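Griltico Device Care Guide
Section 3: Fitting and Removing a Protective Case

Revision date: 26/11/2023

This section applies to all slim cases supplied under the Sikeo and Carvalho names. For folding cases, refer to Section 6.

3.1 Preparing the surface

Work on a flat, smooth surface that is free of grit, crumbs and liquid. A marble-effect panel, a desk or a clean table is suitable. Keep the phone and the case apart until both have been inspected.

1. Turn off the phone and disconnect all cables, earphones and charging accessories.
2. Remove any case already on the phone. Begin at one corner and ease the edge outward. Do not pull on the side that carries the buttons.
3. Wipe the front, back and sides of the phone with a dry lint-free cloth.
4. Inspect the inside of the new case. Remove all packing film, including the small piece over the camera opening.

CAUTION: Grit trapped between the phone and the case will scratch the back of the phone. If either item has been dropped on the floor, clean it again before continuing.

3.2 Setting out more than one phone

Where several phones of the same color are to be fitted in one session, lay them out separately with a clear space between them. Phones should rest flat with the screen facing up and should never be stacked. Bring one case at a time to the surface.

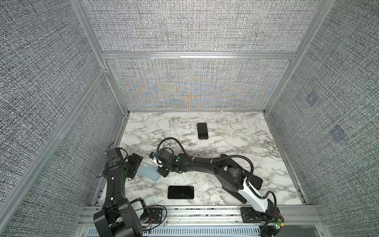
Confirm the model name of each phone against the label on the case packaging before fitting. Cases for neighboring models may differ by less than the eye can judge, and a case that is forced onto the wrong model may split at the corners.

3.3 Fitting the case

1. Hold the case open side up, with the camera opening at the top.
2. Lower the camera end of the phone into the case first. Check that the lenses sit within the opening.
3. Press the 2 upper corners into place with the thumbs.
4. Press down along each long side, then seat the lower corners.
5. Run a finger around the full edge. The lip should be even on every side.
6. Press each button once through the case. If a button sticks, remove the case and repeat from step 1.

NOTE: A new case may feel tight for the first few days. Do not heat the case to loosen it.

3.4 Cleaning

Remove the case before cleaning. Wash in lukewarm water with mild soap, rinse, and leave to dry fully before refitting. Pale colors may pick up dye from denim or leather; the Dasadside cleaning cloth may be used on light marks.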